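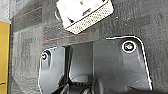 Search this guide
Type a word or part number

7. Getting ready for an open day

Welcome to the section most people turn to the evening before their visitors arrive (we do it too at Jonthorpe, so please don't feel bad about it). It takes you through a tabletop-and-shelf demonstration with the Stimico, from unpacking to the last goodbye, and it assumes you have already worked through the first-time set-up in section 3 and that the robot has passed its start-up check. If you are new to all this, do give yourself a whole afternoon. It is a pleasant job when you aren't in a hurry, and a rather trying one when the first family is already in the corridor!

7.1 Choosing the spot

1. Pick a wall with a clear stretch of floor in front of it and set the shelving unit square against the wall.
2. Wheel the robot up until it faces the shelf, lock both brakes, and give the base a gentle push to be sure they have taken.
3. Mark the visitors' line on the floor with tape, at least 600 mm beyond the furthest point the arm can reach. Measure with the arm fully stretched out, please, and not folded up in its resting position.
4. Run the mains lead along the wall and under the cable cover.

CAUTION: Keep the emergency stop in the host's hand or clipped to the host's belt for the whole session. It should never be left on the shelf among the objects, however handy that may seem.

7.2 Dressing the shelf

We have always had the best afternoons with ordinary things that people know from home. Soft toys go down very well with younger visitors, a small plain box gives the robot something with straight edges, and a tall bag makes a nice change of shape.

5. Put the tallest object at one end of the top shelf, standing upright.
6. Lay soft toys on a flat tray, so that legs and ears don't slip down through the wires.
7. Leave a hand's width between neighbours wherever you can. A little overlap is fine for the later rounds, when your audience has warmed up and would like to see something harder.
8. Use the lower shelves for spare objects. They needn't be tidy.

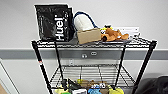
Fig. 7-1. Top shelf with a tall bag at the left and a plush dog on its tray.

Note: Glossy packaging can throw back a lot of light. If the Hostum viewer shows a white patch where the bag ought to be, turn the bag a little and look again before you change any camera settings.

7.3 Teaching the shelf

9. Open Guerra on the laptop and choose New Shelf. The robot will look slowly from left to right, which visitors rather enjoy, so you may like to save this step until they have come in.
10. Check each outline on the screen against the real object. Tap any that is wrong and draw it again with your finger.
11. If you want to include a basket, place it on a level of its own with free shelf on either side, then tap Add Container.
12. Press Save and give the layout a name you will recognise later. "Test" is a poor choice (we have a great many of those).

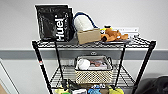

Fig. 7-2. Woven basket on the middle shelf, with items inside.

Message 725 means that the head camera and the saved layout no longer agree. Usually someone has nudged the shelving unit. Put it back, press Look Again, and carry on chatting while it works. Message 759 is a gripper message and does need your attention: stop the session, fold the arm, and go through the finger check in section 9.

7.4 During the visit

13. Introduce the robot by name and show everyone the stop button before the first move.
14. Begin at Gentle speed. You can go up to Normal once you are happy, but please leave Brisk alone while there are guests in the room.
15. Let visitors choose the next object by calling it out, and have the host do the tapping.
16. Pause between rounds and fold the arm before anyone steps over the line to rearrange the shelf.

A full battery is good for almost 144 picks at Gentle speed, so an open day running from ten until four will want a charge over lunch.

7.5 Packing away

17. Fold the arm, choose Rest, and wait for the lamp on the base to go out.
18. Wipe the fingers with a dry cloth.
19. Export the session log from Guerra, then shut down the laptop.

For transport straps and the travelling case, see section 8.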